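Re: [kitchen-fit] Sealing the cutout on an undermount retrofit

On the Tindall list, Qusai Geagea wrote:

> We are replacing a drop-in with a Stellavo undermount. Top is 21 mm
> board with a white laminate face. Installer says one coat of varnish
> on the sawn edge is enough. Is it? Also, which silicone?

One coat is not enough. Raw board takes up the first coat almost completely, and what remains on the surface is too thin to stop water at the faucet holes. I use two-part epoxy, thinned for the first pass and full strength for the second, with 9 hours between them. Sand lightly with 180 grit before the second.

More to the point, check whether the top is rated for undermount at all. Most laminate on board is not. The Millow sheet allows it only with their bonded rim, and the Odemen sheet rules it out below 30 mm. If yours is 21 mm I would stay with a drop-in or go to a solid top.

For the bead, use a neutral-cure sanitary silicone. Acetoxy types stain some metals and bond poorly to epoxy. Dry-fit first, mark the clips, then run one continuous bead 5 mm in from the cut. Tighten the clips in opposite pairs until the bead just squeezes out — no further, or you starve the joint. Leave it overnight before filling the bowl.

The color question came up last time as well. Dark stainless against white shows limescale more than the bright finish does, at least with our water. 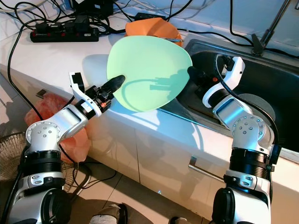 Dark stainless sink in a white counter, with a pale green plate at the edge.

Clip spacing is in the February thread. The template in that thread has the wrong corner radius, so trace your own from the bowl.

3 replies · 500 views · Share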